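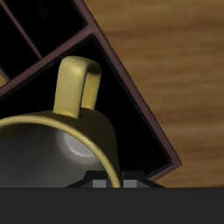
機械は家の仕事ができるか

「ロボットに片づけをしてもらいたい」と考えたことのある人は多いだろう。では、今のロボットにそれはできるのか。答えは仕事の種類によって変わる。

工場の場合
工場では、ロボットアームが何十年も前から働いている。部品は毎回同じ場所に、同じ向きで流れてくる。アームは決められた動きをくり返せばよい。溶接や箱づめのような作業では、人より速く、位置のずれも小さい。

家の場合
家の台所では条件がちがう。マグカップは食器だなにあることもあれば、流しや机の上にあることもある。立っているとは限らず、仕切りのあるトレーの中でかたむいていることもある。そのため、ロボットは動く前に次のことを調べなければならない。

・カップはどこにあるか
・口と取っ手はどちらを向いているか
・どこをつかめばよいか
・つかんだあと、どの道すじで持ち上げるか

つかむ場所の問題
ロボットの手先を「グリッパー」という。よく使われるのは、2本の指で物をはさむ型である。人の手は5本の指でカップを包んだり、取っ手に指を通したりできる。2本指のグリッパーでは、ふちをはさむ方法がよく使われる。ふちはうすいので、せまいすき間でも指が入る。ただし、指の位置がずれると、カップを押してしまったり、つかみそこねたりする。力が弱ければすべり、強すぎれば割れるおそれもある。

つやのある物も難しい。光が反射すると、白く光った部分がカップの形なのか、ただの光なのか、カメラの画像だけでは区別しにくい。黒い底の入れ物も、深さが読み取りにくい。

計算の中で練習する
本物のカップで何千回も練習すると、時間がかかり、カップもこわれる。そこで、コンピューターの中に机やトレーやカップを作り、そこで練習させる方法がある。これを「シミュレーション」という。置き方や光の当たり方を変えて、何度でもやり直せる。

ただし、計算の中の世界は本物と完全に同じではない。すべりやすさや重さのちがいのために、計算の中でできた動きが、実物では失敗することがある。この差を小さくすることが、研究の大きな課題になっている。

どこまでできるか
床のそうじをするロボットは、すでに多くの家で使われている。床は平らで、物をつかむ必要もない。店や倉庫では、たなの間を走って荷物を運ぶ機械も働いている。

一方、食器を片づける、洗たく物をたたむ、といった仕事は、条件をそろえればできる機械もあるが、どの家でも人の代わりに任せられる段階にはない。同じ「つかむ」でも、カップと、やわらかいタオルと、ぬれた皿では、必要な動きがそれぞれちがう。

ことばの説明
グリッパー:物をつかむための、ロボットの手先の部分。
シミュレーション:本物の代わりに、コンピューターの計算で動きをためすこと。

文:ダリウシュ・マリノフスキ
更新日:2024年4月15日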